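Pearls, amber and the knots in my jewelry box

Updated 16th March

I get asked about pearls more than anything else on this page, so they go first. Put them on last, after hairspray and perfume and hand cream, and take them off before you do anything else in the evening. Wipe the whole strand with a soft cloth that's a tiny bit damp. I use a square cut from an old pillowcase. Then lay the strand flat on a dry towel and leave it there overnight, because the silk inside takes much longer to dry than the pearls do, and wet silk stretches. Please don't hang them on a hook! I did that with my first strand for years and by the end there was a gap next to every knot.

No dips, no ultrasonic bath, no baking soda, no toothpaste. I know somebody's aunt swears by toothpaste. It scratches.

If you can slide a pearl back and forth between its knots, the strand wants restringing. I paid 89 dollars last time at Luvano, the little bead counter on Bunitz Street, and they did it with a knot between each one, so that when it breaks (mine has broken twice, once in a parking lot) you only lose a single pearl. They do a fancier clasp too, for 159, but I liked my old clasp and kept it.

Amber

Amber is softer than you'd think and it hates alcohol. That means perfume again, and hand sanitizer, and most of the spray cleaners people keep under the sink. Lukewarm water with one drop of dish soap, in and out, dry it right away, then a single drop of olive oil rubbed over the lot and buffed off until your cloth stops picking anything up. I do this twice a year, in June and whenever I remember the other time. Don't leave it on a sunny windowsill, it can darken and get tiny cracks.

Keep amber in its own pouch, away from anything with a hard stone in it. A flannel one is fine. Mine came out of a pajama leg.

Tangled chains

My favorite job, believe it or not — I put the radio on and I can do it for an hour. Lay the knot on a plate, a white one if the chain is gold and a dark one if it's silver, and undo every clasp before you touch anything. Put a drop of baby oil on the knot. Take two sewing needles, stick both into the middle of the knot and wiggle them gently apart. Never pull on the ends, that only makes it tighter. If I'm getting nowhere after 20 minutes I turn the whole thing over and start from the back, and that usually does it.

Wash the oil off afterwards with a bit of dish soap in a bowl. In a BOWL, not in the sink, unless you enjoy taking the trap apart. (Plain metal chains only. If there are pearls or glued stones on it, skip the oil and be patient.)

To stop it happening again, thread each chain through a paper drinking straw and close the clasp. Cut the straw to half the length of the chain. I have 10 of them lying in a drawer like that and they come out straight every time.

Glued stones

Costume pieces with rhinestones should never be soaked, the water gets behind the stone and the foil goes gray. I use a dry baby toothbrush, then a cotton swab with barely any glass cleaner on it, sprayed on the swab and never on the brooch. Stand the piece face down on a towel to dry. For a stone that's dropped out I use Nieto jewelry cement, put on with a toothpick — you need far less than you think. Superglue leaves a white fog around the stone, so keep that for mugs.
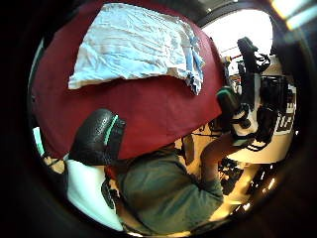
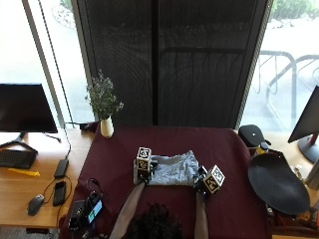

Roswitha Fröhlich wrote in to say that she'd stopped using olive oil on her amber, as it went sticky in the drill holes over the summer. She buffs hers dry with a piece of flannel instead, and for the holes she runs a length of dental floss through, the unwaxed kind, and changes it as soon as it comes out brown. She also wanted to know whether the straw trick works for bracelets. It does, with a shorter straw.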